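Shared Laundry Provision in Student Housing at Tarnance
Project report, second-year module in Housing and Community Studies
Authors: Olaia Montoya, Shoaib Sial, Fengying Lei

2. Method

The group surveyed residents of the Stuvidell halls during September. A paper form was left in each shared kitchen, and 200 were returned. Interviews were then held with 10 residents, all of whom had lived in the halls for at least one full term. 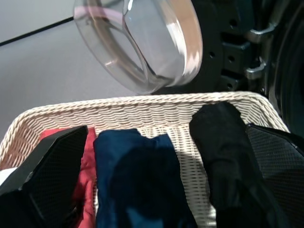
The cost of a wash was the most common complaint, named more often than noise or opening hours. Residents on the upper floors also reported long waits after 8 in the evening. Several of those interviewed did not know how to look after a shared front-loading machine. Guidance should state that the glass door is to be left open between washes and the rubber gasket wiped by the last user. Tianyou Long, who was interviewed twice, had asked for such a notice on moving in.

3. Recommendations

The group recommends a single price for all washes, a booking sheet for the evening hours, and a printed notice in 3 languages. The price should be reviewed each year with the residents' council. Replies from the Rultitz annexe arrived after the closing date and are listed separately in Appendix B.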